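November 1, 2004

Slept badly and then overslept, so the first coffee was drunk standing up with my coat on. A letter from Lai-ching Lam was waiting, two pages and all of it cheerful, and I mean to answer it properly this week instead of carrying it around in my bag until it falls apart like the last one.

Spent most of the afternoon with the pink dishes. I do love that pink, it is the color of the hard candy my grandmother kept by the telephone, and against the pale wood it lifts a gray November day more than it has any right to. Zinash Alemayehu wants them a little apart on the table and I always want them lined up neatly on the board at the back, so we went back and forth, very politely, and I think she is probably right (I did not tell her so!). My feet ached by evening. Soup, bread, and then 8 pages of my book before I gave up and put out the lamp.

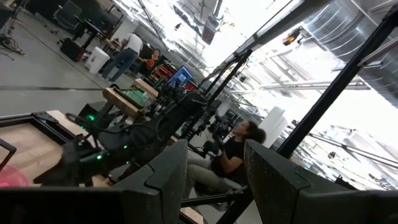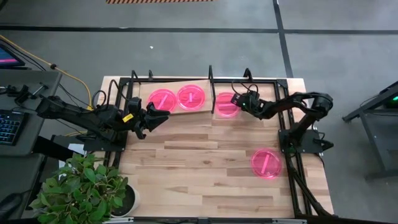
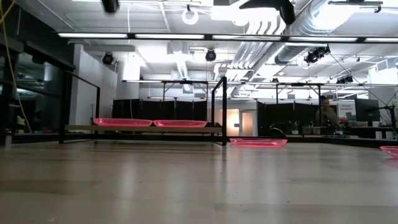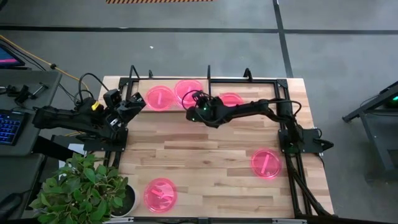
The workshop in the afternoon, with a bit of that candy pink in every one.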